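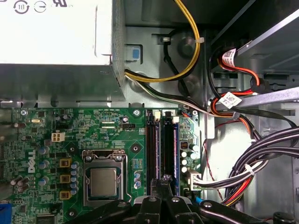

12/14/24

Long day at the bench, and a pretty good one! The cooler is off the Dell and I'm leaving it off until the new paste shows up. Both memory slots are bare too. I had three sticks on the desk and couldn't remember which ones were good, so I'm testing those tomorrow in the other machine (the Brekby box, if the cat hasn't gone to sleep on it again).

The plan is still for this old thing to run the arm controller, so I dug through the code tonight and found the homing bug on line 489. One minus sign. I've been blaming the wrist motor for that since summer!

Anayeli Becerra called while I was labeling cables and she wants to bring her arm over in January, so we could have both of them going on one bench. I said yes before thinking about outlets. Spent $24 on standoffs and zip ties. Need to measure the shelf before bed.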